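Trusel workshop gallery: the aluminium bar

The Trusel is a shelving frame made from lengths of silver aluminium extrusion, joined with corner brackets and topped with boards. This page covers the bar itself and how we look after it before assembly. More pictures of the finished frames are on the Butell and De Luca pages.
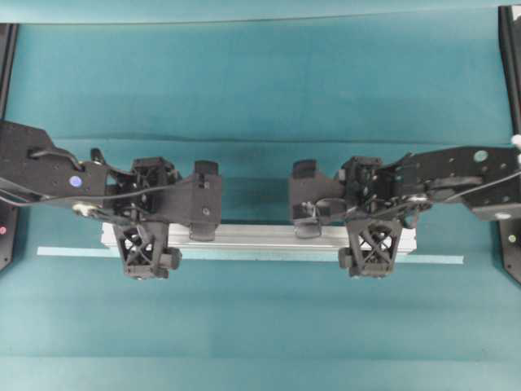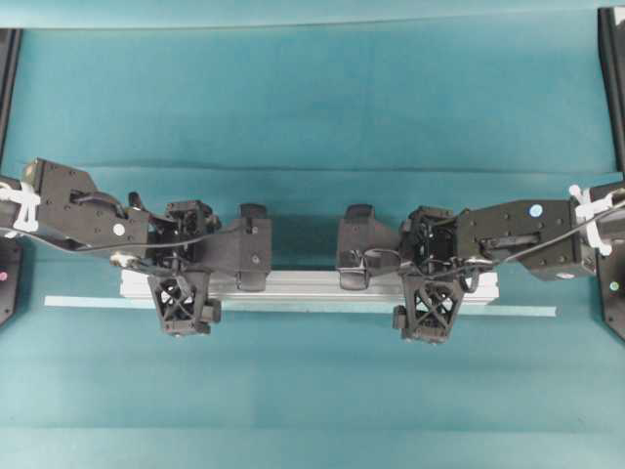
Aluminium extrusion bar on the teal cloth, both pictures.

About the bar

Extrusion for the Trusel comes in two lengths, 300 mm for the shelf depth and 1,000 mm for the uprights. Each frame takes 4 uprights. We order from Eneo, who cut to length and leave the ends bare, so every end needs a light pass with a file before it goes into a bracket.

Handling

The finish marks easily. Lay the bar on cloth and keep loose screws off the surface. Wipe along its length with a dry rag. Swarf tends to collect in the slots, and a soft brush will clear most of it. Nuts slide in from the ends, so put them all in before the brackets go on, including the ones for the middle shelf. Forgetting one means taking a corner apart again.

Check each upright against a straight edge. A slight bow can be pulled out when the frame is tightened, but a twisted bar should be set aside and cut down for shorter pieces.

Storage

Bars are kept flat on the long rack by the back wall, shortest at the top. Offcuts under 300 mm go in the crate beneath. They are useful for feet and for test joints, and anyone building a frame can help themselves.

The next set of pictures, showing the corner brackets and the first upright, will be added in June.

Back to all galleries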